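Split Rings, Nickel-Plated Steel, Bag of 60
Sold by Fitzgerald Key & Tag, Dindgate

I've been selling these little rings out of the Dindgate shop for longer than I care to admit, and they're still the thing people come back for most (well, those and the brass tags, but the tags have their own page).

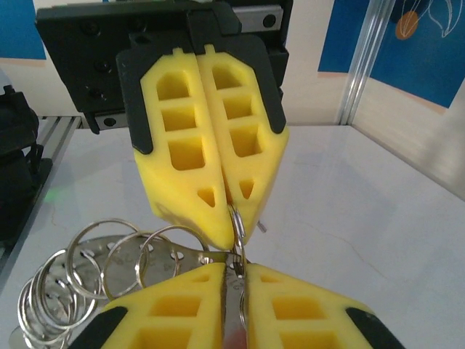 So, which size do you want? The ones in this bag are 1 inch across the outside, which suits house keys, padlock keys, luggage tags and most pet tags. If you're hanging a car key with a big plastic head on it, go up a size to the Rultow ring, because the wire is heavier and the hole in those fobs is usually generous enough to take it. For tiny things like zipper pulls you'll want the half inch, and please don't try to force the 1 inch through a zipper, you'll bend the pull before the ring gives!

The wire is spring steel with nickel plating. I tried a cheaper batch one January and sent the whole lot back. They opened up fine but they didn't close again, and a ring with a gap in it is how you lose your keys down a storm drain. The batch I stock now comes from Drarurholm and I've stuck with them ever since.

Getting them open
Everybody asks. Your thumbnail will do it once or twice, then it starts to hurt. I use a staple remover, the kind with the little jaws, and it's great: one tooth goes between the coils, squeeze gently, slide the key on and walk it around until it drops free. If you're doing a whole building's worth, buy split ring pliers. We carry a decent pair and your fingers will thank you. Don't open the ring any wider than the thickness of the key, or you'll stretch it for good.

Will they rust?
Indoors, I've never had one come back. Outdoors on a gate or a boat, yes, sooner or later the plating wears where the metal rubs and you'll see some orange. Get the stainless ones for that. They cost more and they're a bit stiffer to open, but I have one on my own shed padlock and it still looks good.

Details
Outside diameter: 1 inch
Material: spring steel, nickel plated
Finish: bright silver
Bag of 60: $8
Bag of 300: $32
Item number: FZ-82

Orders placed before noon go out the same day. I pack them in a plain padded envelope, so they'll fit through a mail slot and you don't have to wait in for them. Unopened bags can come back within a month. Opened bags too, if there's something wrong with the rings, just drop me a line first and tell me what happened.

The bag of 300 is out of stock at the moment and I expect more on 13th October. If you can't wait, order five of the small bags and put "big bag" in the notes, and I'll refund you the difference.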